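Leave the wall alone

Every July someone decides the wall behind the kitchen table needs painting. Quote this year was 800. For one wall! Virnside has better uses for that.

I say leave it. Scuffs come from chairs, bags, racks getting shoved back, people using the place. Paint it and you get two nice weeks, then the same gray streaks in the same band, becuase the table is still there and so are we.
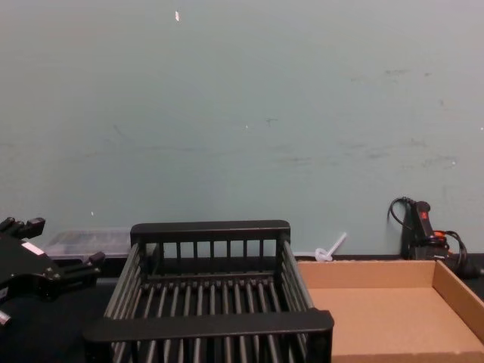
Black rack, lidded box, and the wall in question.

Look at what sits in front of it. A black plastic rack. A clear box with a cloudy lid. Cheap things, useful things, and they live at the back of a table because where else would they go. Freya Catterall wants them in a cupboard. Which cupboard? The ones we have are full — have been since we moved from Udow.

Nusrat Fakir says marks look careless to visitors. Maybe. I've eaten in plenty of spotless kitchens where you couldn't find a plate or a place to put one down. Give me the rack out where I can reach it.

Wipe the wall, fine. Damp cloth, ten minutes, I'll do it myself. But no paint, no tile panel (the Karunaratne one was 2000, I looked), and please no more emails about teh scuffs. Spend the 800 on a second rack and some decent shelves.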